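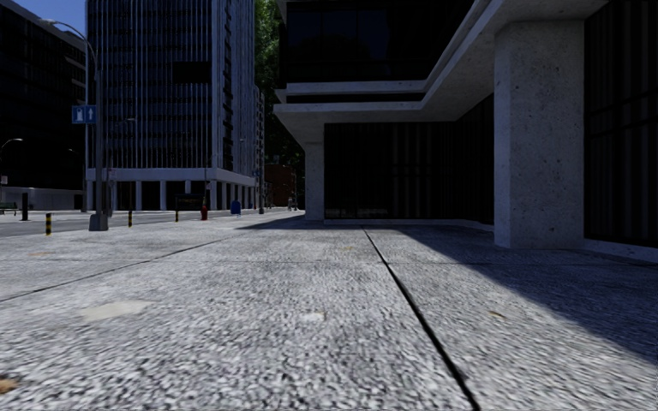 Pavement and city buildings, downtown Zamora

Places, please. She couldn't find the letter. Act two needed the letter, no letter no murder, and 40 people already coughing out there in the dark.

Check the coat. Not the coat. Under the sofa, a fork, why a fork.

"Use the program," the stage manager hissed. "Fold it."

So she went on and read aloud from an ad for Roreo Carpets, weeping. Teh husband wept too. He'd played this part 13 nights in Puvadar and never once

Lights. Wrong lights. She kept reading.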